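20 February 2023
Posted by the Cell Safety Group, Eskildsen site

Minutes of the safety meeting, Dutulau project

1. Last minutes. Agreed with one change: the spare cable is held at Brisaris, not at Eskildsen.

2. Gripper fault, arm 2. The gripper failed to open on command during run 21 and kept its hold while the arm moved back to the start position. The operator used the stop button. No injury. The log shows error 701 before the move began, but the program carried on. The meeting agreed that the arm must halt on any gripper error.
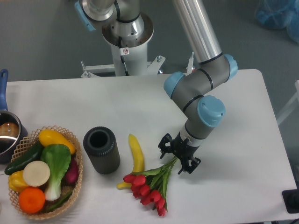 Arm 2 at the table, gripper above the tulip stems.

3. Cause. Not settled. Bravo think the connector at the wrist is loose. The software side would like to see the log from run 32 as well, where the gripper was slow to answer. Both to be checked before the arm goes back to full speed.

4. Interim rules. Reduced speed only. Hands stay off the table until the arm is stopped and the operator has said so. Objects are not to be pulled out of closed fingers.

5. Reporting. The fault was written up the day after. Reports are to go in on the same shift.

Actions: Bravo to inspect the connector. Software to change the error handling and show it at the next meeting. Full review in May.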